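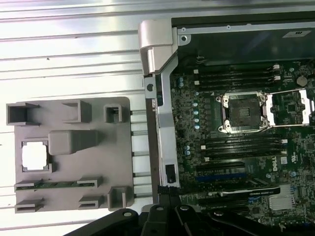 Gray plastic tray with raised blocks, on ribbed metal.

Skirham conceded from corners again in February, and I have now gone back through the match video to see where the problem starts. My notes cover the four home games at Bhatt Park and the away game at Tasotano. Skirham faced 40 corners in those matches and conceded seven goals from them. Penalties and long throws are left out.

The setup has been zonal since the start of the season. Five players stand along the edge of the six-yard box, three block runners around the penalty spot, one covers the short option, and one stays up. The keeper makes 11. On paper the line of five is the strong part, and against deep inswinging deliveries it mostly is. The first header at the near post was won on nearly every inswinger I logged.

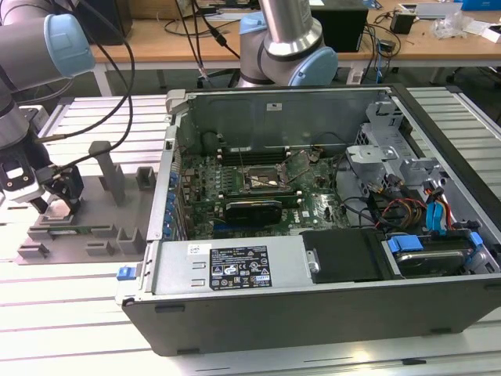 Outswingers are a different matter. The ball moves away from the line, so the zonal players have to jump forward from a standing start while attackers arrive at a run. The three blockers are supposed to slow those runs. Against Tasotano they all followed the first runner to the near post, and the second runner had a free header from around 15 yards. The keeper saved it, but the rebound dropped into the same gap and was put in.

I tagged all of this in Plestusix, which handles clips well enough but still sorts them by upload time. I ended up keeping a separate sheet with the kick side, delivery type, first contact and second contact. Second contact is the column that matters. Five of the seven goals came after Skirham had already won the first header. 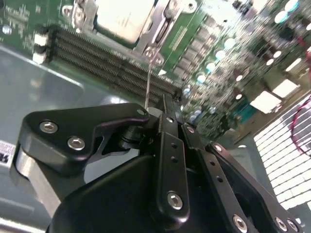 The clearances are going to the right part of the field but the two center backs are flat when the second ball comes back in. They push out together, stop together, and a single pass over the top beats both. A small stagger would fix most of it. The two silver hex screws on the broad face of that black bracket have the spacing I mean: one higher and farther left, the other slightly lower and to its right. The higher player attacks the ball and the lower one covers the space behind. If the clearance goes to the other side, they swap jobs.

It does mean the offside line is set by the deeper player, and the full backs have to check him before stepping up. They were late doing that in the last home game even with a flat pair. I will log the March corners the same way and add a column for how deep the full backs are at second contact.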